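Home Skills Evening Class, Unit 4: The Laundry Heap
Handout notes, April 2022
Nisha Khurana

Okay, so last time we got as far as washing, and a bunch of you asked me the same thing on the way out: fine, but what do I do with the heap? Good question! I've been folding other people's clothes for years (I ran the back room at Lestix before I started teaching) and I still get that sinking feeling when a whole load lands in one spot.

My first rule is to look before you pull. Jeans are the heaviest thing in most mixed loads, and when they end up on top they pin down everything soft underneath. Lift them off first, by the waistband, and lay them to one side. If you yank a shirt out from under them you get a stretched neckline and a bigger tangle.

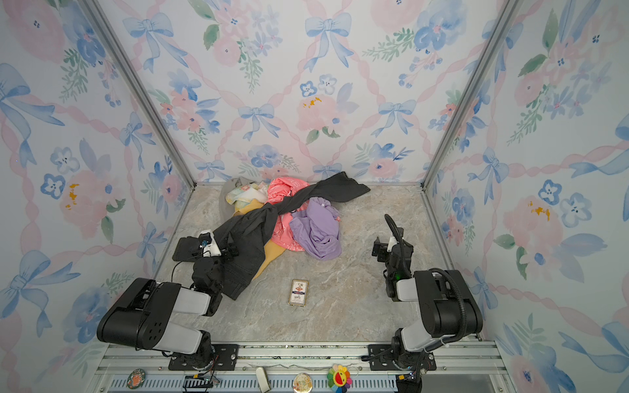

After the jeans I go for whatever is already half free, then the next one. Don't fold yet! I know it's tempting. Yevhen Marchuk in the September group insisted on folding each piece as it came out, and he kept running out of room and shoving the finished stack into the unfinished heap. Spread things flat first, all of them, and fold second.

Folding order, the way I do it: jeans, then other pants and leggings, then tops, then the little stuff. Jeans get folded leg over leg, seat tucked in, then in half and in half again. For kids' tops I use a card from the Prineo set as a folding guide, but a piece of cereal box works just as well.

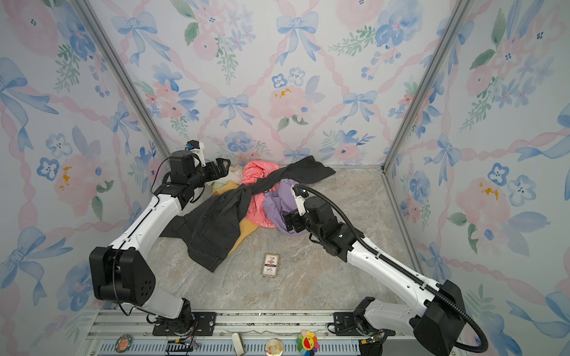
Sorting by color at this stage is something I go back and forth on. It's mostly useful if you hang things by color or if two people in the house wear the same size (Khrystyna Vasylenko swears by it, and she has twins). With a heap like ours, black jeans over coral-pink, purple and mustard-yellow, you could tell the pieces apart from across the room, so color helps you find edges more than anything. A load that's all navy is a different story. There you want to feel for the seams and hems with your fingers and follow one until you reach a corner.

For next time, please:
Bring one mixed load from home, clean and dry, at least 4 pieces.
Bring a pair of jeans if you own one.
Read page 84 in the Zornau booklet, the part on knits. Skip the bit about ironing.

Ostap, I still have your sweater.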